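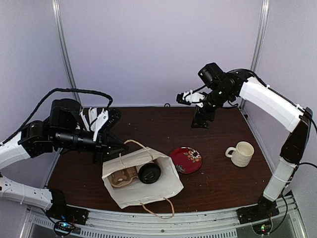 Two arms and a takeout bag at the Skanard open house in April.

The plan was to see whether any of these machines could help in a kitchen or behind a coffee counter. Skanard had 16 stations open, spread over two halls, and I got through most of them before lunch.

The bag station held me the longest. A white paper bag lay on its side with a black lid and a piece of cardboard inside, and a red plate and a white mug stood next to it. I do this kind of sorting at home without looking. For two arms it is hard work. Paper gives way, and twine handles don't stay where you put them. The engineer at the table told me their best run that week took 22 minutes - with one restart.

Bruller had a floor scrubber in the next hall, and it did its job well. Flat floor, one task, no bags. Aritz was showing a shelf scanner that a grocery store could use now. Phí had a dish rack demo, but it was down when I came by at 2.

My view after the visit: floors and shelves, yes. Unpacking lunch, no, at least for a shop that has a line at the door.

Parking is behind Hall B, and the cafeteria takes cards only.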